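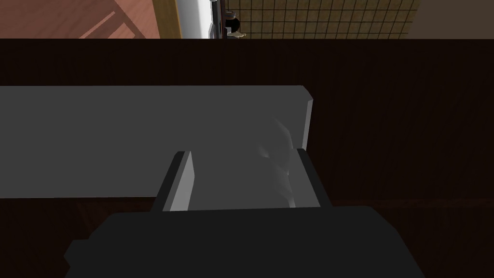
Cargo Care Group – Minutes, October 31, 2024

Everyone was welcomed warmly, and the April minutes were agreed with two small corrections.

Seal records: Cellanbridge sent in its log for the Grevesach yard, and we had a good long talk over the 83 entries with no second signature – thank you to all who stayed patient!
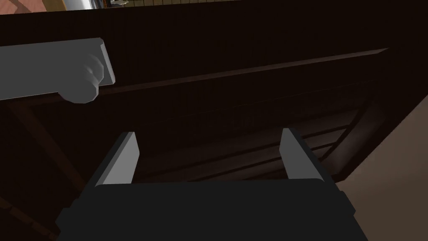
It was agreed that Koltell will draft a simpler handover sheet, and that Dönmez drivers will try it first on the night runs.

Parking was left for next time.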